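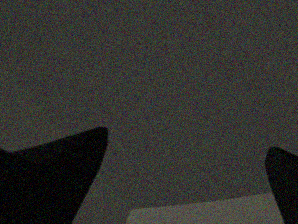 Dark gray, a little warmer and lighter toward the left.

Ildikó Hegyi has 261 gray paint chips in a shoebox, and she says most of her clients could not tell the first 10 apart. She has worked as a color consultant in Cinton since she left the paint counter at Drellum, the hardware store on the main road. People call her when they have already bought the paint.

"They say, I picked a gray and it's purple," she said. "I go over and look, and yes, it's purple. It was purple in the can, too. You just couldn't see it next to the other purple ones."

We met in February at her apartment, where the living room walls are the color of putty and the hallway is dark green. She has no gray walls herself. She had them for years in her last place and says she liked them fine.

Hegyi puts the start of the gray period, at least in Cinton, down to people getting ready to sell. Beige had come to look like their parents' houses, and white showed every mark. Gray seemed safe to the sellers. Then the buyers moved in and kept it, and when they bought a couch they bought one to match.

"At the counter I mixed the same three grays all day long," she said. "There was one from Plokik that I could have mixed with my eyes shut. People came in with a photo of a friend's kitchen on their phone and asked for that. They didn't ask what direction the friend's windows faced."

Direction is her main subject. A room that faces north gets a cool, bluish light for most of the day, and a gray with any blue in it will look bluer there. The same paint in a room facing south can look almost tan by late afternoon. Then evening comes and the bulbs take over. She asks every new client to send her a list of the bulbs in the room before she visits, and she says few of them do.

"A bulb costs a few dollars," she said. "I've had people repaint twice when they should have changed the bulb."

Her method is slow. She paints two coats on a large piece of white card, leaves a border around the edge, and has the client move it from wall to wall for several days. She wants it looked at in the morning, with the lights on at night, and behind the sofa, where it will be darkest. She does not like small patches painted straight onto the old wall, where the old color changes how you read the new one. Stick-on samples are all right, she said, if you buy more than one.

I asked what she tells people who want very dark gray. Charcoal has been popular for dining rooms and furniture, and there is plenty of advice around that says a small room should never be dark.

"I don't agree with that rule," she said. "If the room is small, it's small. White paint doesn't give you any more floor. What I do ask is how they use it. If you eat dinner in there with a lamp on, dark can be very nice. If your kid does homework in there at four in the afternoon, I'd think again."

Dark gray also shows more than people expect, she said. Flat finishes pick up scuffs and hand marks, and wiping them can leave a shiny spot. She pays the extra for a washable matte on anything below shoulder height. On tables and shelves she would rather see a stain or a hard finish than wall paint, and she has turned down jobs where the client wouldn't listen.

She is just as firm about floors. A beige floor under gray furniture is the most common complaint she gets, usually from renters who can't change it. Her answer is to stop trying to match. A floor with some brown in it wants a gray with some brown in it, or else something plainly different, such as a rust-colored rug or a dark red chair.

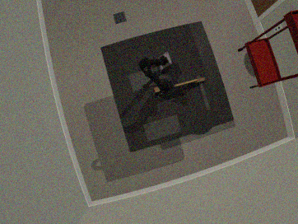
Nilmini Kanagaratnam thinks the advice on floors is too cautious. She told me that she put a cold blue-gray over a tan floor in her own apartment at the Pinheiro building, all 600 square feet of it, and that after a month she stopped noticing any clash. In her view people worry about undertones for as long as the cans are open and then get on with their lives.

Hegyi laughed when I passed this on. "She's right, mostly," she said. "You get used to it. But I get paid by the people who don't get used to it."

Her fee for a whole apartment comes to well under 1,000 dollars, paint not included. Half of that is time spent talking couples through a disagreement. She described one pair, married a long time, who each secretly called her the night before the painter was due. He wanted the walls lighter and she wanted them darker – they were looking at the same chip from opposite ends of the room. Hegyi had them swap chairs. They went with the chip.

Lately she gets fewer calls about gray. The requests now are for clay, olive, a brownish pink, and a yellow that she describes as old butter. She finds the yellow hard to get right and has started a second shoebox for it.

Still, she doesn't think gray is finished. Painters have leftover cans of it in every basement in town, landlords buy it in bulk, and it goes on easily over most things. She also thinks it was a better color than it got credit for toward the end.

"A good gray has a lot in it," she said. "Green, brown, some violet. Put it next to something red and you see the green right away."

Before I left she asked which way my kitchen faced. I said east, I thought. She told me to go home and check.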